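Kadel hand-held grippers, November report to Dirndale
Prepared by Efraín Cárdenas

1. Finger alignment
Both pairs were reshimmed after 439 cycles. The ping-pong balls remain our most demanding colleagues.

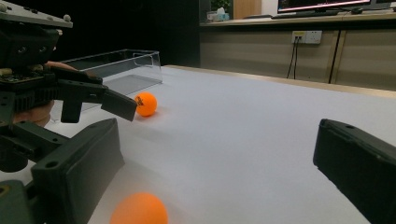
2. Pick and drop over the tray
Left unit holds its ball; right unit gets the same check next. Cable strain relief is still on the list, where it has been for nearly 3 months. 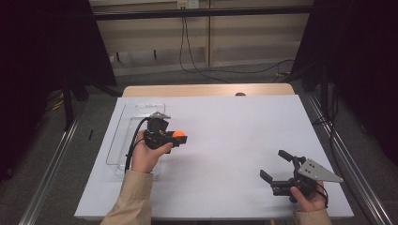 3. Money
Of the 3000 granted, 60 remains. We would welcome a conversation.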